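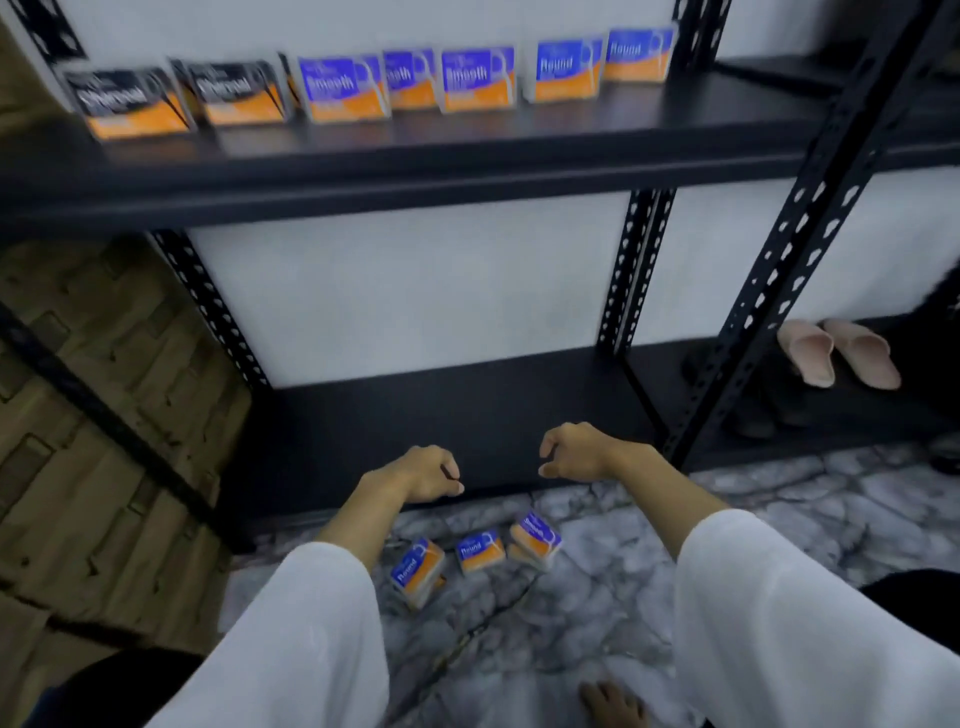
Shelf restock: boxes of Smooth and Round still on the floor, both hands on their way down.

How to record a shelf restocking task with the Rindia head kit
By Nikola Petek
Updated 11th January

The Rindia is a head-worn camera kit from Oltus. You wear it, you do a chore, and the recording goes off to teach a robot the same chore. The box promises "effortless capture," a phrase written by someone who has never had to pick up the same box of floss picks for an entire afternoon. I have been using the kit since October and I like it more than I expected to, with some complaints that I will get to.

These steps cover the restock task: small boxes start on the floor and end up in a row on a shelf. You can do it in any room with a shelf in it.

What you need
The Rindia headband and its battery pack
The Arruda recording app (the free version is fine)
A shelving unit with a low shelf and a higher one
Small, light boxes, preferably in more than one variety
Knees

Step 1. Charge the pack fully. The battery gauge has four lights and an optimistic nature. When it drops to two, treat it as one.

Step 2. Put on the headband and tighten the dial at the back until it stays put when you nod. Then loosen it a click. The manual skips that click, and I wore a dent in my forehead through dinner.

Step 3. Open Arruda, pair the headband and tilt the camera down. You want the preview to show your hands when they are reaching for the floor as well as when they are up at shelf height. Most first-timers aim it straight ahead and come home with a very thorough study of a wall.

Step 4. Set the exposure by hand. Auto mode sees a white wall, panics, and turns a black shelf into a hole. Start at 1000 and go up to 2000 if the room is dim. Lock it. If you don't lock it, it will wander off the moment you bend over.

Step 5. Put some boxes on the floor in front of the shelf. Drop them at odd angles, one on its side, one flat, one leaning on its neighbor. Tidy starting positions make tidy recordings, and then the robot meets a real floor.

Step 6. Hold both hands out where the camera can see them, wait for the beep, and begin. Reach, grasp, lift, place, let go. Move at the speed of a person who is paid by the hour.

Step 7. Bring your hands back into view after each box and pause for 3 seconds. Arruda uses the pause to cut the recording into pieces. Scratch your nose during it and you have recorded a nose-scratching lesson.

Step 8. Upload over a cable. Wireless upload exists in the same sense that my gym membership exists.

If something goes wrong
Error 2436 means the headband and the app disagree about the time. Restart both, headband first.
If the clips come back marked "hands missing," go back to Step 3 and tilt further down.
If the picture wobbles, the dial has slipped.

Is it worth buying?
For shelf work, yes. The rival Atberg kit has the better strap, but its app made me log in again after every take, and I have limits. The Rindia is heavier at the front and you will notice by the second battery. Oltus sells a padded strap as an extra. I use a folded sock.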